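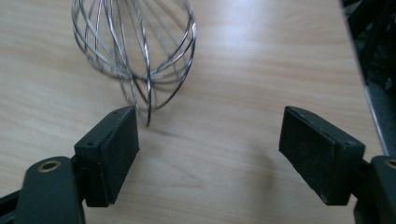 RANDVILLE, Friday, September 26, 2025 – Porkar today released Dastum, a hand-held gripper and software package for recording manipulation tasks performed by a person and converting them into training data for robot arms. The operator holds the tool, carries out the task at normal working speed, and sets the tool down. No robot is needed at the recording station. The view is taken from just behind the two finger pads, so that an object such as a wire whisk on a tabletop is recorded together with the black pads that will close on it and the gap between them. A policy trained on this view receives the same kind of picture when the gripper is mounted on an arm.

Dastum is intended for sites that need to teach short handling tasks and do not have staff who program robots. The package consists of the gripper, a mounting flange that fits the same gripper body to an arm, a charging cradle, and a license for the recording and review software. The pads and jaw geometry are identical in both uses. Jaw opening, tool position and tool orientation are logged with every camera frame and stored in a single file per demonstration.

Thin, open objects were given particular attention during development. A whisk cage shows the table through its wires and throws bright highlights from some strands while others stay dark, and depth sensors often return incomplete readings on such parts. Dastum does not use a depth sensor. Contact is estimated from jaw position and motor current, and the operator can mark the moment of grasp with a thumb switch if the estimate is late.

"Kitchen tools were the hardest set we recorded," said Stela Furtună, head of product engineering at Porkar. "On a bowl or a box the approach direction matters less. With a whisk, the operator has to decide whether to take the handle or the cage, and the data has to show that decision clearly. We ask people to start with the jaws wide open and well short of the object, because the approach is the part the policy most often gets wrong."

The release follows a trial at the Randville plant of Ciobanu, a supplier of catering equipment. Operators there recorded 300 demonstrations covering 23 utensils, all of them picked from a flat surface and placed into a divided tray. Three operators took part. None had used a robot before, and each completed a single training session before recording began. Demonstrations in which the object was dropped or regrasped were kept and labeled separately.

Ciobanu also compared the hand-held method with remote control, in which the operator moves a small leader arm and a full-size arm follows. Both methods are supported in Dastum and write to the same file format. Operators in the trial preferred the hand-held gripper for picking and placing. They preferred remote control for tasks close to the limit of the arm's reach, where a person holding the tool can easily make a movement that the arm cannot repeat. The review software checks each hand-held demonstration against the joint limits of the selected arm and flags any segment that falls outside them.

Pad wear is treated as a normal condition. The pads are replaceable, and Porkar recommends that recording continue on scuffed pads as long as the gripping faces remain flat. Data recorded only on new pads gave less reliable results in internal tests once the production pads had picked up dust and marks. Pads with a torn or lifted face should be changed in pairs – a single new pad shifts the center of the grasp.

"We do not tell customers to tidy the background either," Furtună said. "A bench at a working site has cables and equipment next to it. If the robot is going to work at that bench, record at that bench."

Recordings are stored locally by default. Transfer to a training server is started by the user and can be limited to selected sessions. Files can be trimmed, split and relabeled before transfer, and the original recording is retained until it is deleted by an administrator.

Dastum is available to order now in the single-gripper version. A two-handed version, with paired grippers and a shared clock, is in testing and will be announced separately. Existing Porkar customers with a current support contract can install the review software on their present workstations at no added charge.

About Porkar
Porkar designs grippers, leader arms and recording software for teaching robots by demonstration. The company is based in Randville.

Product and media inquiries: Porkar Communications, Randville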